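10/15/25

Quick one tonight, the writeup for the Dretero repo is already late and I still have plots to fix.

So. The bowl task. Since August I've been training the Clallix policy in sim only, no real arm at all, and it kept doing the same dumb thing – lovely approach, then fingers closing next to the rim. Two camera streams, one looking at the room and one down by the gripper. The policy was leaning on the room view for nearly everything. Checked the attention maps, yep, wrist stream basically ignored.

The change is tiny. During training I black out the room view at random, more often as the gripper gets close to the table. So the policy has to learn to use the wrist view or it gets nowhere. That's the whole method. The old Zapata code had something like it for depth, I just moved it over and made the dropout depend on height.

Room view and gripper view, same setup:

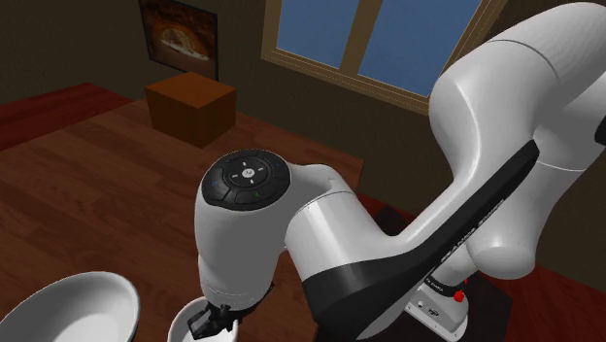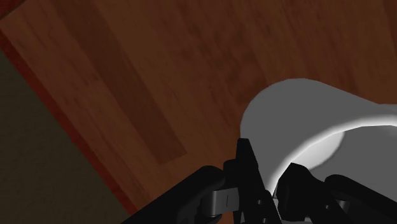
Results so far. Trained 3 seeds with the dropout, 2 without. All the dropout seeds beat both of the plain ones on rim grasps, and it isn't close. On flat-sided stuff like boxes I see no difference, which I kind of expected, the room view is fine for those. Moving the table texture around hurts everbody the same.

Things that did not help: bigger wrist crops, color jitter (made it worse??), and a longer action chunk. Went from 2 steps to 4 and the arm got smoother but it overshot the rim more. Back to 2.

Not sure yet why one seed learns so much slower than the others. Might be the schedule, might be a bug in my reset code. Will rerun with a fixed start pose and see.

Also I owe the Gadholm people a config file that runs on their cluster – its coming, sorry. The one in the repo now has my local paths in it so don't bother. Plots next, then sleep.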